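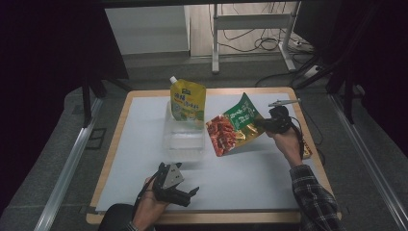 Accès à la plage de Trestberg par le sentier du nord : praticable à marée haute ?

Posté par Flekent, le 2021-10-20

Bonjour,

Je prépare un passage à Trestberg en décembre et je n'arrive pas à concilier les sources. La carte topographique indique deux accès à la plage : la rampe du hameau, au sud, et un sentier qui descend de la falaise au nord, côté Grorarham. Le panneau du parking supérieur (d'après un compte rendu de randonnée assez ancien) ne mentionne que la rampe.

Ce que je cherche à savoir :
- si le sentier nord est encore ouvert ;
- si l'on peut passer du pied de ce sentier à la rampe à marée haute, ou seulement à marée basse ;
- à quelle commune se rattache le nom « Trestberg ». Sur l'ancien cadastre il désigne le plateau, sur la carte actuelle il désigne l'anse.

Je serai à pied, sans matériel particulier, avec un coefficient de marée voisin de 100 le jour prévu.

Merci d'avance.

Réponse de galet_gris

Le sentier nord est ouvert mais il a été dévié. L'ancien tracé suivait le bord de la falaise jusqu'au ravin. Après l'éboulement, le départ a été reculé de 50 m vers l'intérieur, et la jonction se fait maintenant au-dessus du ruisseau, par un escalier de 6 marches en traverses puis une pente en schiste. La pente est glissante par temps humide. Les cartes antérieures à la déviation sont fausses sur ce tronçon.

Pour le passage entre le pied du sentier et la rampe : non à marée haute, quel que soit le coefficient. Un éperon rocheux sépare la plage en deux parties et la mer atteint la base de la falaise. Par coefficient de 100, la basse mer découvre largement l'estran et on contourne l'éperon sur le sable, mais la remontée est rapide. Il faut s'engager avant la basse mer et avoir terminé au plus tard une heure après. En cas de doute, remonter par où l'on est descendu.

Les grottes situées au nord de l'éperon n'ont pas d'issue haute. Elles se remplissent avant que le passage lui-même soit coupé. À ne pas visiter à marée montante.

Sur le nom : historiquement, Trestberg est le village du plateau, rive droite du ruisseau. L'anse s'appelait autrement et a pris le nom du village quand la route carrossable a été prolongée jusqu'à la mer. Les deux relèvent de la commune de Grorarham. La limite communale suit le ruisseau en amont du moulin seulement, d'où la confusion sur l'ancien cadastre.

Réponse de marcheur_du_plateau

J'y suis passé au printemps par la rampe, aucun problème. Je n'ai pas fait le sentier nord. Le parking du haut était payant et la machine ne prenait que les pièces.

Réponse de Kordestani

Complément à la première réponse, qui est exacte sur l'essentiel.

1. Les horaires affichés au hameau sont ceux du port de référence. Pour l'anse, retrancher 10 minutes à la pleine mer comme à la basse mer. Vérifier aussi si le tableau est en heure légale ou en temps universel : l'annuaire que j'utilise donne le temps universel, il faut donc ajouter une heure en décembre.

2. Par houle d'ouest établie, l'éperon peut rester battu même à basse mer. Le coefficient ne suffit pas, regardez aussi la hauteur et la période des vagues la veille.

3. Le ruisseau débouche au pied de la rampe. Après de fortes pluies il creuse un chenal dans le sable, franchissable mais pas à pied sec. La passerelle est en amont, derrière le moulin.

Concernant le toponyme, la forme portée sur la carte actuelle couvre à la fois l'anse et les maisons du bas. Pour une recherche cadastrale, demander la section du plateau à la mairie de Grorarham, et préciser « village » ou « anse » dans la demande.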